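The tablecloth question

Every November somebody tells me lace is finished. I own 3 lace cloths and I intend to be buried in one. A bun on a bare table is a snack. Put the same bun on a small white plate, over pale pink lace, and you have company. 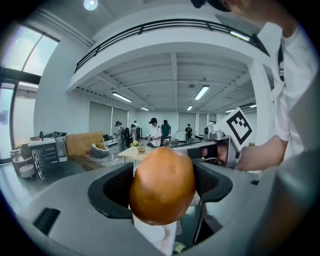
Plernia wrote in to say that crumbs live in lace forever, and that a wipeable mat never hurt anyone's feelings. Fair enough, though I have eaten off wipeable mats and mine were hurt.

The washing is a nuisance, I admit. It takes me 20 minutes by hand, plus the sulking. 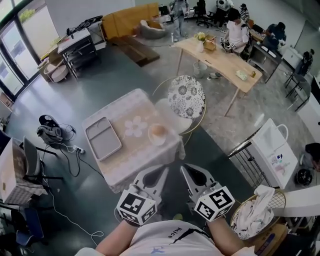 Ironing I gave up years ago. The creases drop out by the second breakfast.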